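Setting Up Your Treratance Label Printer, Part 2: Loading Paper and First Print

If you've come straight from Part 1, your printer is plugged in and the little light on the front is green. If it's still orange, go back and do the cable bit again. I'll wait!

1. Press the lid release and lift the lid all the way up until it clicks. Mine needed a good firm push the first time.

2. Drop the roll in with the labels feeding from the top. I had it upside down for a whole afternoon and got nothing but blanks — so check this one twice.

3. Pull out a hand's length of labels, line them up with the two guides and slide the guides in until they just touch.

4. Close the lid and tap Feed. One label should come out and stop at the gap.

CAUTION: Don't touch the print head (the shiny strip under the lid) if you've been printing. It gets hot, and fingerprints don't do it any good either.

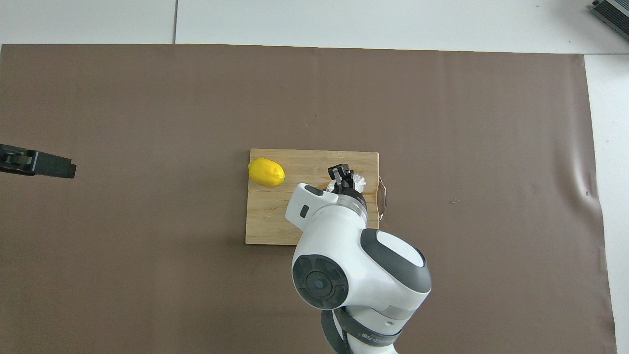
5. Now open the settings on your computer and pick your label size. Shirley Mellor wrote in to say her list was empty, and it's an easy fix: close the program, unplug the printer, count to 6 and start again.

6. Print a test label. If it comes out pale, turn the darkness up one notch at a time. I keep mine low for plain labels and a bit higher for the glossy kind.

Note: The big roll holds 3000 labels and the small one holds 2000. You need to tell the printer which one you've loaded or the low-paper warning comes on far too early (it drove Kristaps Ots up the wall).

Error 179 means the lid isn't fully shut. Press down on both corners and it should clear by itself.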